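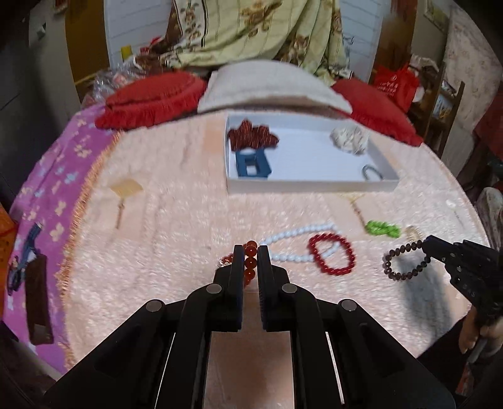

Beaded bracelets on the peach bedspread, with the white tray box behind.

3 min read

Okay, the bracelets! So many of you have asked about these that I've finally given them a proper page of their own. I string every one myself at the end of my kitchen bench, usually with a cuppa going cold beside me, and I still get a little thrill when a new colour comes together.

The range is called Kırmızıgül, after the dark red one that started it all. My friend Saadet Kozan wanted something small and deep red for her sister's birthday, I made two by mistake and kept the spare, and then everybody at work wanted one. It's still my favourite – the beads are little and sit close together, so it drapes nicely instead of standing off your wrist.

The colours at the moment are:

Dark red – small beads, closely spaced
Orange-brown – round and glossy, with a small clear sparkly piece on the strand
Pale blue-white – round beads, the long loop
Bright green – twists up into a heap the second you put it down (mine lives like that)
Beige – small, translucent and very quiet on the skin
Dark brown – faceted, so it catches the light along the edges

If you can't decide, I'd go the orange-brown with the dark brown. They're lovely together on one arm and they go with denim, linen, your good jumper, whatever you've got on. The green is for people who like a bit of colour and don't mind being asked about it! The beige one I nearly dropped from the range, but Müzeyyen Soylu wears hers every day and gave me such an earful that it stayed.

Sizing: everything is strung on stretch cord and I make to your wrist, so measure snugly with a strip of paper and pop the number in your order note. Please roll them on over your hand – don't yank. Take them off for the shower and the pool, keep perfume and sunscreen away from them, and give them a wipe with a soft dry cloth when they start looking dull. If the cord gives out in the first year, post it back with whatever beads you can find and I'll restring it for nothing.

Singles are $52 and any two are $85, mix the colours however you like. Postage is free within Australia, and orders go out in a padded mailer with a little card. I've got enough cord and beads put by for 200 bracelets in this batch, and after that the green might be a slightly different shade depending on what my supplier can get in. Message me first if you need a matching pair for later on.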